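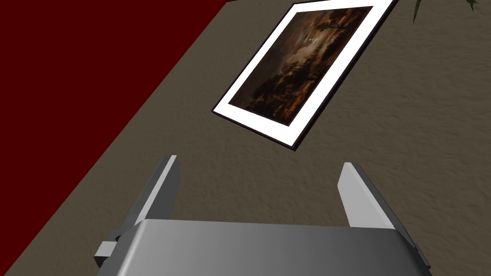 1. Where we stand

The grant pays for 4,000 usable demonstrations of a two-armed robot doing counter tasks in simulated kitchens. We are past the halfway mark on recordings and well short of it on recordings we would be willing to train on. Earlier reports gave you the first number only. We would like to stop doing that.

Since September the Dodville operators have put in 70 hours at the controls, nearly all of it on the laptop task in the green-cabinet kitchen. Eltside took over the checking. Their pass is stricter than the old one and it shows: in the last full batch, 29 percent of the episodes were thrown out. Most of those had been marked as good by the automatic success test, which looks at the final position of the laptop and nothing else. An operator can knock the thing along the counter, let it settle in the right spot and collect a pass.

We have asked for a second test that looks at contact during the carry. It exists in draft. It has not been run on the older batches, so please treat any total from before this report as an upper limit.

2. The head view

Three views are saved for each episode, one from the head and one from each wrist. The head view is the one we trust most. It takes in both arms, the laptop and a good length of the counter, and a checker can usually tell from it which arm is meant to be working and which one is waiting.

It does not settle everything. When the laptop is clear of the counter and a gripper is close under it, the head view alone will not tell a checker how firm the hold is. We have episodes in which two checkers disagreed on exactly this and both had a fair argument. The contact log should decide, and for the older batches the contact log was saved at a lower rate than the video.

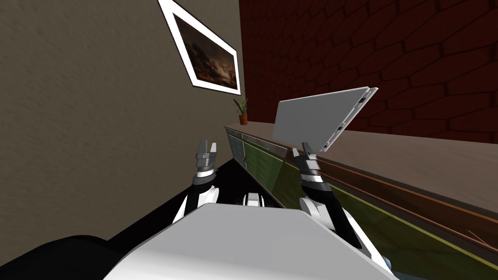
Isaksson wrote back that the disagreement between checkers matters less than we think, that a model trained on enough episodes will average it out, and that we should spend the remaining budget on volume. We don't share that confidence. Averaging helps with random mistakes. Ours lean one way, toward calling a weak hold a good one, and more episodes of the same kind will only teach it more thoroughly. We did agree to test the claim on a small scale before arguing any further.

3. The wrist views

The plan says wrist views will "provide close detail of grasp and release." In the laptop task they do this for a short part of each episode. For much of the remaining time a wrist view is open fingers, plain wall and the framed painting. We were told at the start that a learning system would simply ignore what it does not need. Perhaps. A painting that sits in the same place every time is also a very handy landmark, and a model may learn to steer by it.

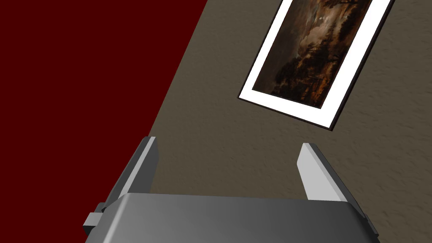

So we had the Mamska group train two small models on the same episodes, one with the kitchen left alone and one with the wall decoration swapped at random. Both did well in the original kitchen. When the painting was moved, the first model got noticeably worse and the second barely changed. It is a small trial and we would not hang much on it. Still, it points the same way as our worry, and swapping the decoration costs very little.

The plan lists 26 kitchens. The recordings so far lean very heavily on one. Operators like it because they know it, and their speed in it is what made the earlier progress figures look healthy. Expect the hourly rate to drop when we move them on. We would sooner report that drop now than have it look like a failure next time.

What we have changed so far:

- Decoration and wall colors are varied between sessions.
- Operators are paid by the hour, no longer by the passed episode.
- Each batch gets a second checker, who can't see the first one's marks.
- Contact logs are saved at the same rate as the video.

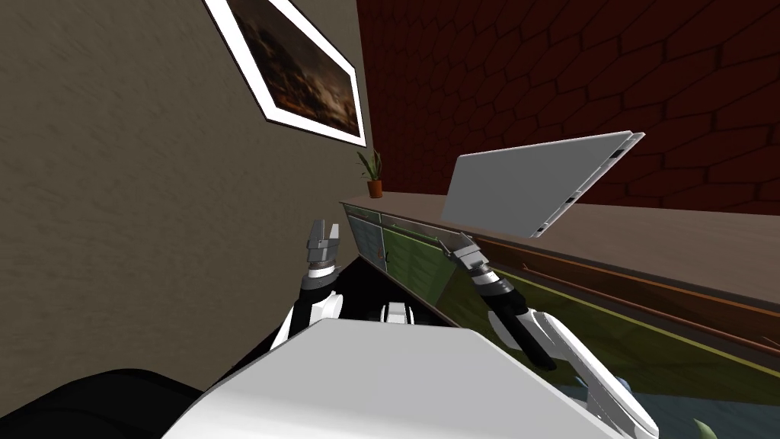

4. What we are asking for

No extra money at this stage. We ask that the target be restated as episodes passed under the new test, and that the due date for the full set be left open until the older batches have been rechecked. If that recheck goes badly we will have fewer episodes than we claimed last time, and the next report will say how many fewer.

Recent items
Checking guide for counter tasks, second draft
Mamska decoration trial: short write-up
Notes from the Dodville operator meeting
Eltside: reasons for rejected episodes

Contact the project office | Copyright the project partners | Back to top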